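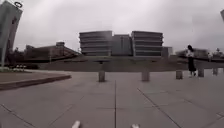
Rozália Ševčík reckoned I'd picked the wrong month, and that anyone wanting to know how people use the Arnow ski trails should go in January or not bother. Fair enough, but the project was due before Christmas, so I went with what I had - old hut books, a borrowed map and a lot of phone calls.

## What I did

I read the visitor book from the Sedine hut for last winter, 172 entries in all. Some were just a name and a squiggle, so I left those out of the route part. Then I rang 10 people who'd left a number and asked which way they came up. Eight picked up, and Seul-gi Han talked to me for nearly an hour about wax (not used, sorry Seul-gi).

## What I found

Most skiers came in from the Nilon side, even though the Zeman track is shorter. I'd expected the opposite! The climb is gentler from Nilon and there's a bus. Only three of the people I rang had ever gone over Zeman, and two of those wouldn't do it again with a heavy pack.

## What I'd change

I'd ask about snow conditions properly - I forgot on the first few calls and had to ring back. I'd also like the books from the lower hut, which are still in a box somewhere.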